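Search jobs, people, posts
Gunnel Bakke
March 8, 2018
83 shares 4 comments

Okay, so we're hiring! One robot cell technician, mornings mostly, to come and help me find out why our gripper keeps letting go of things it shouldn't (and hanging on to things it should have put down, which is almost worse).

I run the test bench at Nostberg. We're a small shop, eight of us counting the dog's owner, and we build and check picking cells for warehouses that can't afford the big names. Our main customer at the moment is Rønning, who pack bathroom fittings. Last July one of their cells dropped a brass tap over the guard and onto the walkway. It landed well clear of the fellow on shift, thank goodness, but he'd been standing right there a minute earlier and I still think about it. The cell had been told the grip was good. The grip wasn't good. The log says everything was fine right up to the moment the tap was on the floor.

We pulled the cell out of service that same afternoon and it hasn't gone back. Since then we've had two theories. The first was a tired finger joint, so we swapped the joint, and the fault came back within the week. The second is that the controller (a Zetis unit, the older one) sometimes sends the open command late, after the arm has already started to move off. I lean toward the second. My boss leans toward the first. You'd be very welcome to have your own opinion, and I'd be thrilled if it came with a graph.

To chase it down we've gone right back to baby steps on the bench, with coloured blocks and a taped square, so any miss is easy to spot. You'd be spending a good part of your day with this:

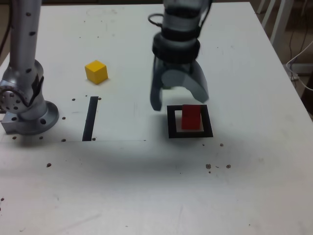
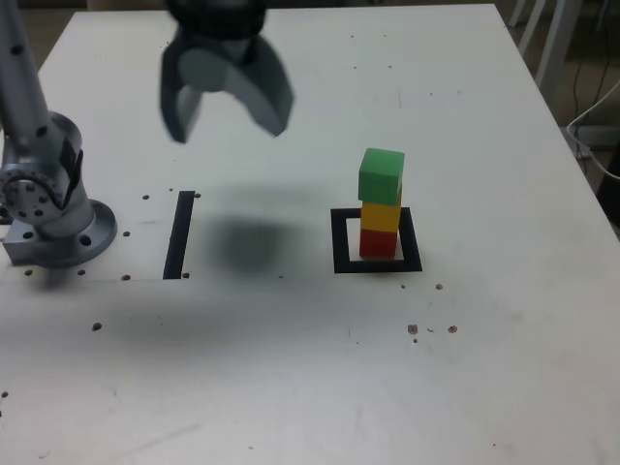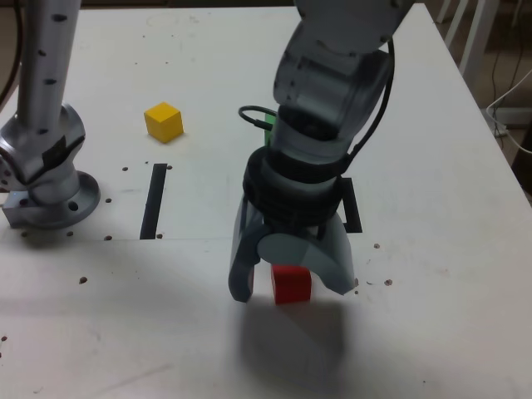 I like the blocks a lot more than I expected to. A late release on a carton just looks like a slightly sloppy carton, but a late release on a little cube will drag it sideways or knock over whatever you've stacked, and then you've got something to measure. One session we ran 175 picks in a row without a single bad one and I nearly cancelled this ad. Next session it went wrong before my tea was cool enough to drink.

So what would you be doing? Setting up runs, watching them, resetting the blocks, writing down what happened in words a tired person can follow. Pulling the logs and lining them up against the video. Taking the gripper off and putting it back on more times than seems reasonable. When we think we've got it, you'd help me write the safety report for Rønning, and you'd come along to the Gakberg site when the cell is switched on again behind its new, taller guard. It's a long drive but they do a good lunch.

You should be comfortable around moving machinery, and I mean comfortable enough to hit the stop button without checking with anybody. I will never be cross about a stopped run. I've been properly cross precisely once in this job and it was over somebody reaching past a light curtain to save a part. Please don't do that, here or anywhere.

A trade ticket in mechatronics or electrical would be great. So would a couple of years fixing packing lines, or farm gear, or anything else with an air line and a bad temper. You don't need a degree. You do need to be able to read a wiring diagram and put up with the radio. If you've had a Zetis controller misbehave on you before, please put that at the very top of your letter, I want to hear all of it!

It's a fixed term to begin with, four days a week, and there's a decent chance of it turning permanent once the Rønning work picks up again. Pay depends on your ticket and I'll tell you the number on the phone before you bother with an interview. Parking's free. The heating in the workshop is moody, so bring a jumper.

To apply, send me a page about yourself and a short story of a fault you found, or one that beat you (I've got plenty of those and I don't mind swapping). Applications go to Gunnel Bakke at the Nostberg front office, or just drop them in at the counter and ask for me. I'm reading them as they arrive and I'll ring people as I go, so sooner is better.

Share 83
Comments 4
Search jobs near you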